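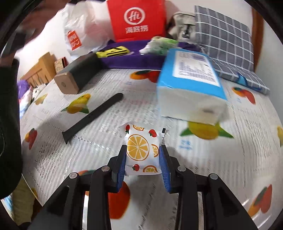 Packet with orange slices and strawberries on the wrapper

Thread: Do paid beta readers earn their fee?

marrowfield
1 Jun 2024
Has anyone used Berkex for beta reads? They want 85 dollars for a full manuscript and promise notes from three readers. Mine is a mystery and I've been through it so often I can't tell if the middle drags. The sample report on their site looked thin to me.

inkpot_annex
I paid for it last November. One reader gave me two useful pages on my detective's motive. The other two wrote things like "loved the pacing!" and "maybe more dialogue?" You can get that from your aunt.

dry_ledger
Three readers for 85 dollars, on a whole novel? Do the math on what each one gets paid and ask yourself how closely they're reading. I'd bet on skimming.

quillback
Disagree with dry_ledger. My report from them caught a character who changed eye color and a dead man who answered the phone in chapter 12. Skimmers don't catch that.

dry_ledger
A careful friend catches that for free. What did they say about the story?

quillback
Not a lot, I'll give you that.

marrowfield
That's my worry. Typos I can handle. Has anyone tried the swap board at Pleltum instead?

oldtabby
I did. You trade the first 3,000 words and carry on if you both want to. Two of my swaps vanished once they had their own notes. The third one told me my opening chapter was backstory and I sulked for a week, then cut it.

inkpot_annex
The board says it has 1,061 members. I'd like to know how many have posted this year.

oldtabby
Fewer than that, for sure. Try the mystery section, it moves faster.

marrowfield
OK, I'll post my opening there and hold on to the 85 for now.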